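Gathering Kitchen Examples for a Learning Arm
Final project report, submitted 8 Mar 2023
Sharada Kartha, Vovthorpe stream

When I signed up for this project in November I thought most of my time would go into the learning program. As it happened, most of it went into standing beside a white table, guiding the arm through small kitchen jobs and saving each try. I have come to be rather fond of that table.

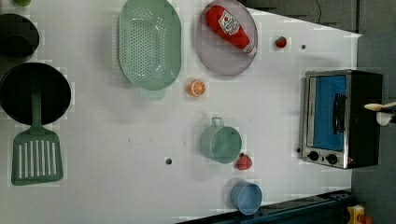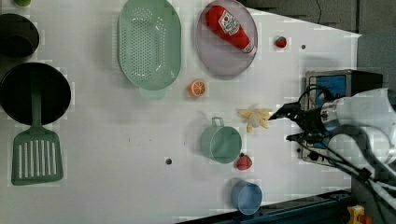
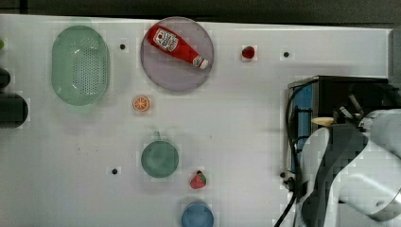 The table in our kitchen set-up, seen from overhead.

We called the full set of recordings Naidu, and the program that learns from them Sundura. My aim was 200 recordings of a person steering the arm through one short task from start to finish, such as picking up a piece of toy food and setting it down somewhere else. Each recording stores the camera views, the position of every joint and one plain sentence saying what the task was. I wrote all the sentences myself, and I would do that differently next time, as I have a habit of saying "pop it on top" when a clearer "place" would have done nicely.

The first 70 recordings were, I'm afraid, a bit too tidy. I had been putting everything back in the same spot after each try, and my supervisor kindly pointed out that Sundura might simply memorize the spot. From then on I shifted the target object a little before every recording, and sometimes turned it as well — a slow business, but the later batches have much more variety in them.

I also learned to keep my mistakes. Where I missed a grasp and went back for it, I had been deleting the whole thing out of embarrassment! After reading through the Dotavetti lab notes I started keeping these under their own label, and there are 44 of them in the finished set. They show the program what a recovery looks like, and I would gladly have collected more.

Checking took longer than I had planned. I watched every recording at 2 times normal speed and threw out any where the camera views and the joint positions had drifted apart. The remaining work is to train Sundura once with the recovery recordings and once without them, using the same settings, and compare the two on object positions it has never met.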